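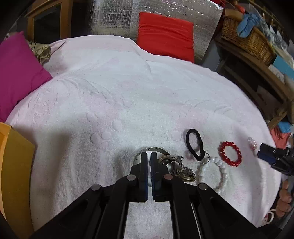 Spending the gripper money (before it spends itself)

27/03/2023

So the budget came through, and it is smaller than the one I asked for, which surprised me not at all. I've spent most of the weekend with a spreadsheet, a cold cup of tea and a calculator app that keeps logging me out of itself, and I think I finally have a plan for the next batch of hand-held grippers. I promised a few of you I'd write it up, so here goes, and please shout if you think I've got something badly wrong while there's still time to change the order!

Quick recap for anybody who hasn't been following. We collect demonstrations of small household jobs: people pick things up, sort them and put them down with a gripper in each hand, and the recordings go off to be used for training robot arms. Most of our sessions happen in ordinary bedrooms and kitchens. At the moment we're on small accessories, so watches, bead bracelets, rings, hair ties, that kind of thing, laid out on a bed. It's fiddly work and it's tough on the kit in ways I hadn't budgeted for last time.

What I got wrong last time

I bought on the price of the gripper. That's it, that's the whole confession. I lined up the quotes, picked a nice low number and felt very clever until November, when the pads started going. The pads are the blue rubbery bits on the inside of the fingers, and if you're picking up mugs and socks they last for ages. Metal watch straps are another story. All those little link edges nibble away at the surface, and once it's gone shiny the smaller things start to slide about and the person holding the gripper squeezes harder to make up for it, and then you're wearing out the pivots too.

I had no line for pads in that budget. I had no line for pivot pins either. I ended up paying for both out of the travel money, and then had to explain to Si-eun Lim (who signs off my spending and is far more patient than I deserve) why I was taking the coach everywhere.

Three quotes, sort of

I asked Hatum, Zenomen and Fedow to quote for the same thing this time, in writing, with the spares listed separately. I'd really recommend doing that last part. You'd be amazed how different two prices look once you make people tell you what a replacement finger costs.

Hatum came in cheapest on the grippers and dearest on everything else. Their pads come glued to the finger, so a worn pad means a new finger. No thank you, I've been there.

Zenomen were lovely on the phone and sent a very handsome brochure. The linkage feels beautiful, really smooth, hardly any play in it. But the lead time is long and they won't hold spares for small customers, so I'd have to buy a pile up front and guess what we'll need. I'm a terrible guesser.

Fedow sit in the middle on price. The pads peel off and press on, the pins can be swapped with a little screwdriver, and they'll send spares in small packs whenever we ask. The jaws are a bit plainer and the handle is slightly chunky for smaller hands, which Si-eun spotted straight away and I hadn't noticed at all. They say a slimmer handle can be fitted for a small charge. I've asked for that in writing as well, because I'm learning!

What I'm planning to order

2 new pairs from Fedow, with the slimmer handle on one of them. I did want more. But if I stretch to a third pair there's nothing left for spares and we're right back to me on the coach.

30 packs of pads. It sounds like a lot, and Si-eun raised an eyebrow, but they're cheap, they weigh nothing to post, and a session that stops for want of a bit of rubber costs far more than the rubber does.

A bag of pivot pins, a couple of spare fingers, and a proper hard case for each pair. We've been carrying ours around wrapped in a jumper.

And then £200 put to one side for objects. I know it sounds daft to have a budget for bracelets, but the objects are half the work. If every session has the same red beads in it the recordings get samey very quickly, and what I'd like is a really mixed bag of clasps, stretchy bands, chunky links, thin cords and things that roll away. Charity shops are wonderful for this. I've also learned to ask for odd watches and broken ones, which often get put in a tub behind the till and go for pennies.

The bit I keep arguing with myself about

Do we rent instead? Pylyp Kuzmenko, who runs sessions for the Vakulenko project, rents everything and swears by it. He gets a fresh set every few months and posts the tired ones back, and he doesn't own a single pivot pin. On paper it works out dearer than buying if you use the kit all year, and cheaper if you have long gaps. We have had long gaps. We aren't meant to have any this year, but I've heard that before.

For now I've gone with buying, mostly so that people get used to one pair and stop having to relearn the squeeze. I've left a note in the spreadsheet to look at it again in November, when I'll know how many of those pads we've got through.

The order goes in once I've heard back about the handle. If you've used the Fedow ones on very small things, rings especially, do leave a comment and tell me how the tips held up. I'd also love to know what other people do about cases, as I can't find one I like that closes with the slim handle on.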